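Section 4. Putting Up the Fluta Wall Shelf

Read this section once all the way through before you pick up a drill. We know you won't, so the cautions have been placed right before the steps where people get hurt.

4.1 Before you begin

The Fluta is a single long shelf held by a steel rail. The rail goes on the wall, the shelf goes on the rail, and two locking screws underneath keep the whole arrangement from becoming a floor shelf. You will need a drill, a level, a pencil, a tape measure, a Phillips screwdriver and a second person who is willing to be told "up a bit" for longer than they were promised.

Check the contents of the box against the parts card. Bag A holds the wall screws. Bag B holds the wall plugs. Bag C holds the two locking screws and a small hex key that fits nothing in this kit. It belongs to the Wurnia cabinet, which is packed on the same line. Keep it or don't.

Note: Wall plugs in Bag B are for brick, block and concrete. For drywall, go into the studs. If the studs are not where you want the shelf, the shelf goes where the studs are. This conversation is best had with the rest of the household ahead of time.

4.2 Finding the height

1. Decide what will live on the shelf. Measure the tallest item and add a hand's width so you can lift it out without scraping the ceiling or the cabinet above.

2. Stand where you normally stand and reach up. If your heels leave the floor, the shelf is too high. If you can see the dust on top of it, the shelf may be a little low, but you will at least have a clean shelf.

3. Mark the height on the wall in pencil. Make a light mark. The rail covers a narrow strip and whatever you draw outside it will be with you until you repaint.

4. Hold the rail against the mark and set the level on top of the rail. Do not level by eye against the ceiling. Ceilings slope, especially in the older buildings where people most want shelves. 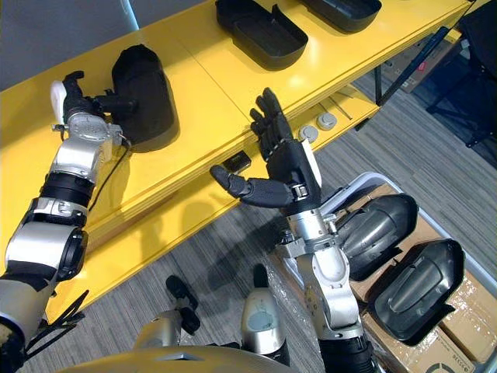 Photo: Halilović Studio for Flalitach

Shelves come in white, gray and yellow. The color has no effect on the strength, though customers keep asking. The finish is the same on all sides, so a scratched front edge can be turned to the wall and forgotten. Wipe the shelf with a soft damp cloth before mounting, while you can still reach the back.

4.3 Fixing the rail

CAUTION: Pipes and cables run inside walls. They tend to run straight up and down from outlets, switches and faucets, and sometimes they run wherever the last owner felt like putting them. Use a detector. Turn off power to the wall you are drilling into.

1. With the rail level, mark the center of every slot through the rail. Every slot. The drawing shows screws in every slot because the rail needs screws in every slot.

2. Put the rail down. Drilling through it is quicker and voids the warranty.

3. Drill the holes to the depth given on the parts card. A strip of tape on the drill bit makes a good depth marker. Stop when the tape reaches the wall.

4. Blow or vacuum out the dust. Close your eyes if blowing. (See also: everyone who has skipped this sentence.)

5. Tap the plugs in flush, if you are using them. A plug that spins in its hole will keep spinning. Take it out, fill the hole and start again to one side.

6. Drive the screws in by hand until snug, starting from the middle and working out to each end. Check the level again, then tighten.

Note: If the rail has gone slightly off level, loosen all the screws and use the play in the slots. Do not bend the rail. It will bend, and then it will be bent.

4.4 Hanging the shelf

CAUTION: Two people for this part. The shelf is not especially heavy, but it is long, and the far end will find a lamp.

1. Take one end each. Tilt the front edge up and slide the back groove over the lip of the rail.

2. Lower the front edge slowly. You should feel the groove drop into place along the full length. If one end sits proud, lift and try again. Do not hit it.

3. Insert the locking screws from below and tighten. A shelf without its locking screws looks exactly like a shelf with them until you bump it.

4. Press down lightly along the front edge. Any rocking means the rail is not flat to the wall. Go back to 4.3, step 6.

4.5 Loading

The full shelf, mounted in solid masonry, carries up to 100 pounds spread evenly. Drywall and studs carry less, and the table on the parts card gives the figure for your stud spacing. Spread evenly means spread evenly. A cast-iron Dutch oven at one end and a postcard at the other is not what the table had in mind.

Put heavy things near the wall and light things near the front. Leave the shelf half loaded for a day, then check the screws before adding the rest. Check them again every October, or whenever you change the batteries in the smoke alarm — which you also do, of course.

For replacement parts, quote order code 3776 and the color of your shelf. For the matching corner piece, see Section 5.

17 comments (showing latest 3)

tallpaul_k
Drilled through the rail. Warranty did what it said it would.

Minnow
The hex key DOES fit my old bike seat, so thank you Wurnia I guess. Shelf is up, shelf is level, took two of us most of an afternoon and one argument.

greyhen
Is there a version of the parts card in larger print? I had to take a picture of it and zoom in.

Shared 298 times

Contact Flalitach Support | © Flalitach 2024 | Page revised 25 November 2024 | Back to top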